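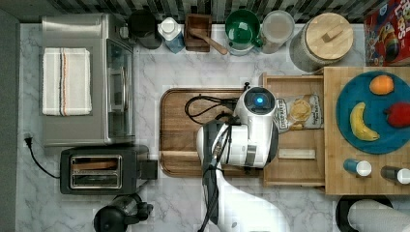 Toaster, toaster oven and a folded tea towel on a marble worktop.

I gave up shop bread in February and I've become a bore about it. My friend Anum Virk started me off with a jar of her rye starter (it smells of apples on a good day) and I've baked most mornings since. My rule is 600 grams of flour, a long night in the fridge and no peeking – I always peek!

The first loaves were bricks. We ate them anyway, toasted, with far too much butter. Now I get a proper crust, and my neighbour Tariq Naqvi has started asking for the heel.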